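Gungate Textile Drive Collects 3,000 Items in First Season
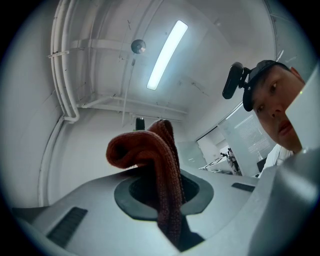 Rust-brown knitted fabric. Knits are among the items accepted at both Gungate drop-off sites.

GUNGATE, Saturday, November 16, 2019 – The Gungate Textile Drive has collected 3,000 pieces of clothing and household fabric since it opened in September, organizers said today.

Of that total, 538 pieces were in good enough shape to go straight to the Trerkeck thrift store on Lovov Street. The rest went to Sasaki Fiber Recovery, which sorts worn fabric by type and shreds it for padding and insulation.

A total of 166 households signed up for the drive. Most brought in bedding, towels and children's clothes.

The drive has 2 drop-off sites – the Trerkeck store and the Gungate town library. Both will keep taking items through the winter during regular opening hours. Clothing should be clean and bagged. Single socks and torn items are accepted. Pillows, carpet and shoes are not.

A pickup service for residents who cannot get to a site is planned for next year. Sign-up forms are at the library front desk.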